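Rornov vase set, fault subset

README, last edited Thursday, April 30, 2026 by Nerys Phillips

Episodes from the two-arm flower task where a vase went over or got dragged. Kept apart from the main Rornov release so no one trains on them by mistake. 36 episodes in all, 25 with both wrist views, the rest missing one (recorder dropped it, not recoverable).

Task: put the roses in the vases, leave vases upright. Plain.

Views from the cell, fixed and wrist: 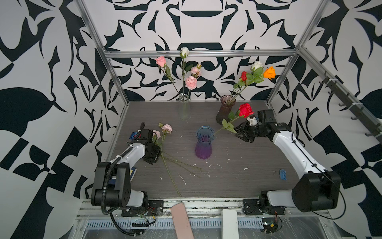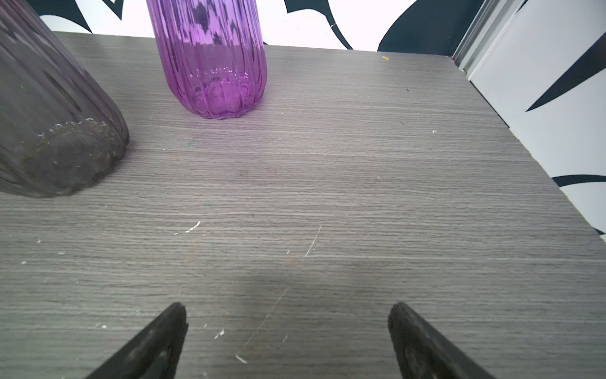
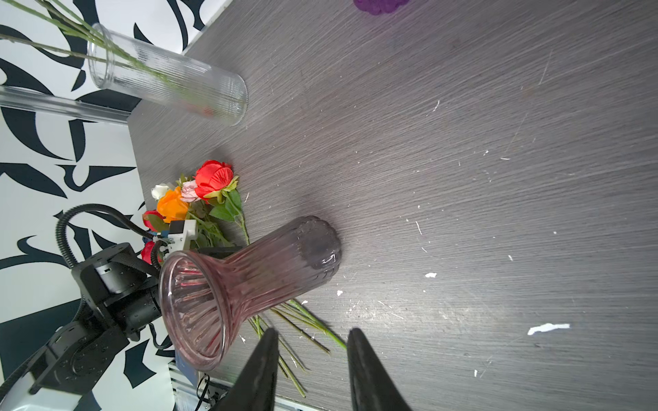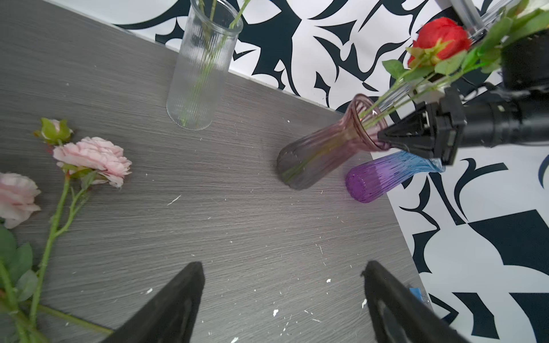 Fault, as far as we know: grip force limit went back to default after the November update to Stutemard (our control layer). Fingers close too hard on a rim, arm lifts early, glass goes over. Nothing broke in these runs but treat the glass as a hazard anyway. Gloves on before you reach in, e-stop pressed, both arms. Not just the one you think is moving.

Labels:
fault_type: tip, drag, double_grip, unknown
fault_arm: left, right, both
stop: operator or auto

Known problems
- 4 episodes have fault_arm swapped. Listed in swapped.txt, not fixed yet
- timestamps drift on the Godoy recorder, nearly a second by the end of long runs
- unknown is used too freely, sorry, will relable
- auto stops dont log which joint tripped

Do not replay these on the Tonder cell without setting the force limit by hand first. Check it again after every restart.

Questions to Nerys.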